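Home News Jobs Mindham Local Contact

Folding clothes with a gripper at Nelier

12/08/2023

Remember when I wrote that Nelier was getting a folding machine for its laundry here in Mindham, and half of you wrote in to ask who was going to lose their job? I finally got a proper answer, plus a lot of talk about sleeves. The machine is called Hunska, it has two arms, and right now it's learning the trade from people who work with grippers in their hands instead of their fingers.

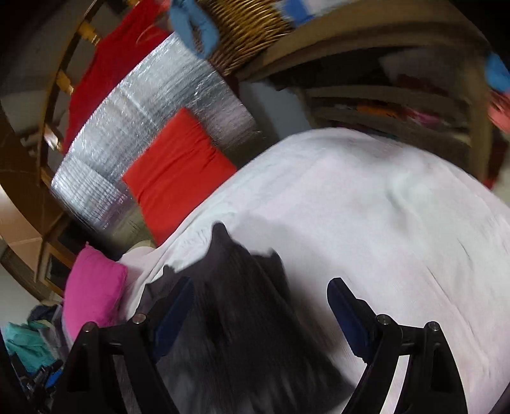
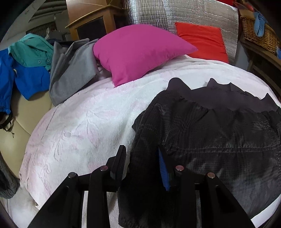
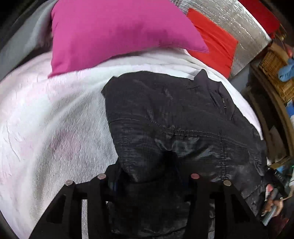 Dark clothes on a bed, with the gripper held over them.

Nelier washes and folds for households, and a lot of what comes in is the awkward stuff (jackets, hoodies, shirts with stiff collars) that the old folding line could never manage. So the plan is to show Hunska how it's done, over and over. Staff pick up a garment with the grippers, straighten it out, fold it, and the camera on the tool records the whole thing. They've saved 1251 folds so far and want 3430 before the arms get anywhere near a customer's clothes.

Geetha Gowda has been folding at Nelier longer than anyone else on her shift, and she laughed out loud when I asked if the grippers were easy. "My first shirt took forever! I know what my hands do, but I'd never had to think about it. With these you have to think about every pinch." She's quick now, she told me, though she still puts the tool down after 20 minutes and shakes out her wrists. The breaks were her idea, by the way, and they went into the rota the next morning.

Now for the jobs. There are 10 people on the folding team, and Hilkka Mäkelä, who runs the floor, told me all of them have a written promise of the same hours through next year. After that it gets fuzzier. She expects fewer people folding and more of them checking, mending and sorting out whatever the arms get wrong, and she didn't pretend to know how the numbers will land. I appreciated that, even if it's not the answer everybody wanted!

Njoroge Minja isn't so sure. He likes the recording work fine (it's paid a little better than the line, and you get to sit down afterward and go through your own folds), but he wants to know what happens to that extra pay once the recording is finished. "We're teaching it what we know," he said. "I'd like that to count for something later on too." He and a few others have asked for a meeting about it in December, and Hilkka says they'll get one.

What surprised me most was how much the work has people talking to each other. Two folders will do the same jacket in completely different ways, and for years it didn't matter as long as it came out flat. Now they compare. Does the zipper go up first? Do you tuck the collar or leave it? Geetha and Njoroge still disagree about hoods, and I left them to it.

No date yet for Hunska's first real shift. I've asked to be there when it happens, and I'll write it up for you.

Contact the news desk | © 2023 Mindham Local | Back to top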